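*Last updated: Monday, May 2022*

I've now helped bring robot arms onto two packing lines, first at Dander and then at Plisier, where I still work, and I made a right mess of the first one. The arms were fine. It was everything on the people side that I got wrong, so this page is my attempt at writing down how I'd do it if I were starting again tomorrow. It's meant for whoever in your workplace has been handed the job on top of their real job (hello, I see you!) and hasn't got a consultant to hide behind.

I'm assuming small mixed goods going into cardboard boxes: stationery, pouches, little tools, that sort of thing. If you're stacking pallets, some of this will still help but your safety side is a whole other page.

## Before anything gets plugged in

Start with the job as it's done now. Go and do a shift of it yourself, a proper one, with the same breaks as everyone else. I did mine in November and my shoulders complained for days. You'll find that "packing" is really a pile of small jobs stuck together: opening the box, finding the item, squaring it up, putting it in so it doesn't slide about, spotting that it's the wrong one, closing the flap, and having a quiet word with whoever keeps sending you crushed boxes.

Write each of those on its own line. Then put one of these next to every line:

- **R** for something you think an arm can do all day
- **P** for something a person should keep
- **?** for anything you're arguing about

Ours had far more question marks than I'd expected, and most of them were about soft things. A stapler stays the shape it is. A fabric pouch does whatever it fancies — it slumps, it folds over, the zip catches. We left soft items as **?** for the whole first stretch and I'd do the same again.

Show the list to the packers before you show it to the managers. I did it the other way round at Dander and spent weeks winning back trust I could have kept for nothing.

## Setting up the table

1. **Pick one table and leave the rest alone.** People need somewhere normal to work while you fiddle.
2. **Agree where the boxes go.** Put tape on the table top if you have to. Arms like things to be where they were last time, and so do tired people.
3. **Fold the flaps back the same way every time.** A flap that's half up is a wall as far as a gripper is concerned.
4. **Sort out your cables early.** Tie them up, tuck them in, check them at the start of each shift.
5. **Make sure every single person knows how to stop it.** Practise. Get them to do it when they're not expecting to. 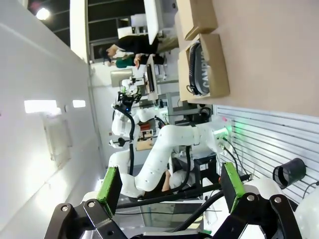

While you're at it, set up the day's goods with a mix of easy and awkward. It's tempting to feed a new system nothing but nice stiff items so that it looks good when the boss comes past, but then all you've learned is that it can pick up nice stiff items. We used a set of 21 products from the Usmani order (they send us all sorts) and kept that same set right through, so one week could be fairly compared with the next.

## The first few weeks

Keep a log. Ours was a cheap notebook on a string, and later a shared spreadsheet called Fisine, after a filing system we'd all hated. Three columns: what the item was, what went wrong, who sorted it out. That last column matters a lot! It's the only place where the hidden work shows up. If a packer is stepping in every couple of minutes to straighten a pouch, then she's still doing the packing, only now she's doing it round a machine and it isn't in her job description.

Here's what our figures looked like. In the last week before the change, the table packed 2,282 items by hand. In the first full week with the arm it managed 2,035. So, slower! I had warned people it would be, and I'd still recommend saying that out loud on day one, with a number if you can bear to. We'd set ourselves a rule that we wouldn't even talk about speed until the arm had done 500 items in a row without a person reaching in, and having that written on the wall took a lot of heat out of the room.

A few things I'd watch for in those weeks:

- **Pace creep.** The arm doesn't need a sit down. People begin matching it without meaning to. Keep breaks where they were and make sure they're taken.
- **The boring bit.** Watching a machine is much more tiring than you'd think. Swap people over every half hour if you can. We tried a full hour and went back.
- **Who gets the interesting jobs.** Teaching the arm, checking its work and sorting out odd items are all new skills. If the same two people always get picked, the others notice, and they're right to be cross.
- **Chat.** Our packers used to stand across the table from each other. The first layout put them side by side facing the arm, and the place went silent. We moved the tables back.

## Keeping hands on the soft stuff

Anything that needs folding or smoothing stayed with people at Plisier, and I can't see that changing soon. Give that work its own table with a decent bit of clear space, and count it as skilled work when you're sorting out pay grades. I'd also keep knives and other sharp things to one agreed spot, and have people put them back there after each use.
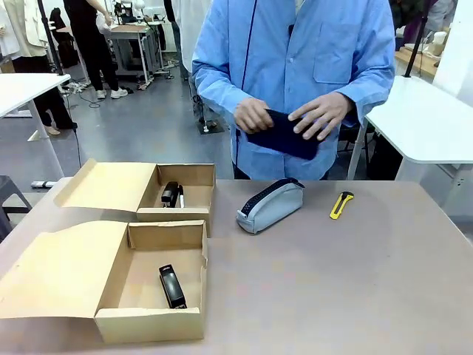 One reader wrote in to say that my advice was all very well, but at her place the folding table had turned into the slow table, and everyone on it felt they were being kept on as a favour. She asked how we'd stopped that happening. The short answer is that we half stopped it. We rotate, so everyone does some folding and everyone does some robot minding, and the folding table has its own target that was set by the people who work there. It still gets called the slow table now and then, and I wince each time I hear it.

She also asked about jobs, and that's the one I'd put right at the top of your first meeting. Get the answer in writing from whoever holds the budget before you book that meeting. Ours was that hours would be protected for a year and any change after that would be talked through first. It wasn't everything people wanted, but they could plan around it, and the questions that day were mostly about break times.

If your first meeting is coming up, print off the R, P and ? list and take spare pens. You'll be crossing things out before the tea's gone cold.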